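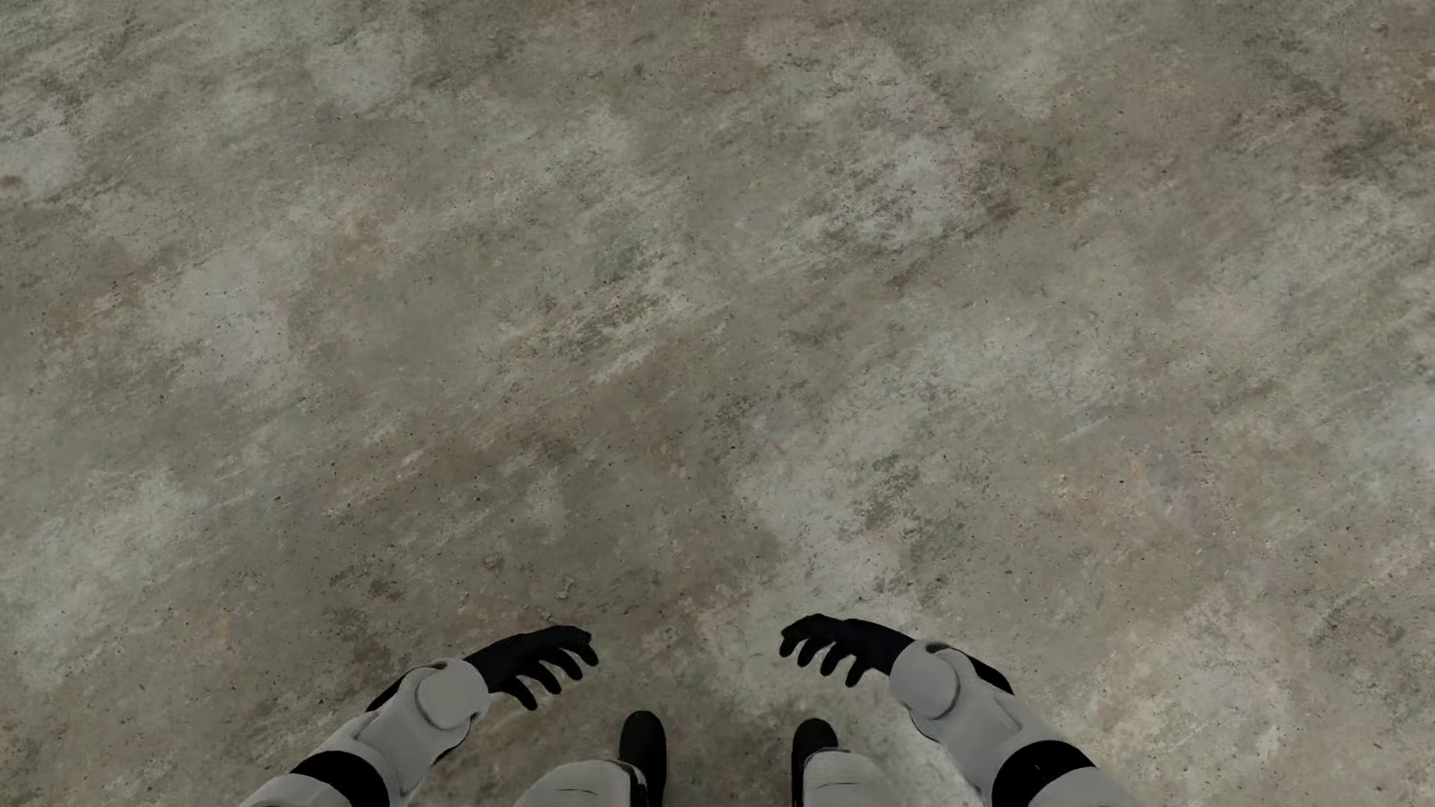 Carys Rosser reckons the robot should have been stopped the first time it froze, and she's told anyone in Nedville who'll listen. I've had her on the phone twice since the piece I put up about the stairs, so let me get the whole thing down properly, with a couple of corrections to what I wrote last time.

The short version, if you missed it – the walking robot being tried out at the Hostamberg parts store went over in April, at twenty to four in the afternoon, and took a rack of empty trays with it. No one was hurt. The trial has been on hold ever since and the robot, which the staff call Javier, is only doing its walking in simulation for now. So all the practice at the moment is on a made-up floor, with the same two arms and the same two feet but nothing to knock over and no one to land on.

What went wrong is more interesting than I expected! I'd assumed it tripped. I said so, in fact, and that's correction number one. It didn't trip at all. According to the fault report (five pages, and I did read them all, with tea) the left ankle joint stopped reporting its position while Javier was standing still with its arms held out, waiting for a tray that hadn't turned up yet. The software is meant to notice that sort of silence straight away and lower the robot to its knees. Instead it kept using the last good reading it had. As far as the robot knew, its ankle was exactly where it had been, so when the body started to lean it corrected with the wrong foot and over it went.

The log shows fault code 1041 coming up 254 milliseconds after the readings stopped, and that would have been plenty of time to kneel. But the code had been put down as a warning and not as a stop. Someone had changed it the month before, when a loose plug kept setting it off and Javier was going down on its knees every ten minutes in the middle of a shift. I can see how that happens, I really can. You've got a machine that won't stay up, people are waiting, there's a setting that makes the problem go away. The plug was replaced a week later and the setting was never put back.

Carys's point is about the freezing. She was on the packing bench next to the marked-off area and saw the robot stop dead with its hands out three times in the fortnight before it fell. She wrote two of those up in the shift book. The third she mentioned to whoever was on the trial desk, and she was told it was thinking. She isn't against the robot, by the way, and asked me to say so. She'd just like the people nearest to it to have a button.

They didn't have one, and that's correction number two. I wrote that there were stop buttons on both sides of the area. There was one, on the trial desk, and the person at the desk had gone to look for the missing tray. The tape on the floor was 600 millimetres out from the edge of where Javier worked, and it's a good deal taller than that lying down. The trays it hit were outside the line.

Starkisberg, the firm running the trial, sent me a reply that was more forthcoming than I'd feared. They say code 1041 is a stop again and can't be changed from the desk any more, and a joint that goes quiet will now count as a failed joint. They've been running the same fault in simulation, cutting the ankle signal with the robot standing, walking and turning round with its arms out. Standing and walking are fine, they say. Turning still ends in a fall more often than they'd like, and they wouldn't give me a number for it. I did ask twice.

They also told me the taped line will move out to the robot's full height plus an arm's length, and there'll be a button at each packing bench – so Carys gets hers. The store wants to see the turning problem sorted before anything goes back on the real floor, and there's no date for that.

One thing I still can't get an answer on is who reads the shift book. The store says a copy went to the trial desk at the end of each week. Starkisberg says it had the copies but was only looking at them for breakages. If you were on lates that fortnight and saw the robot freeze, drop me a line, I don't need to use your name. I'm told there may have been a fourth time, early one morning, before the benches were staffed.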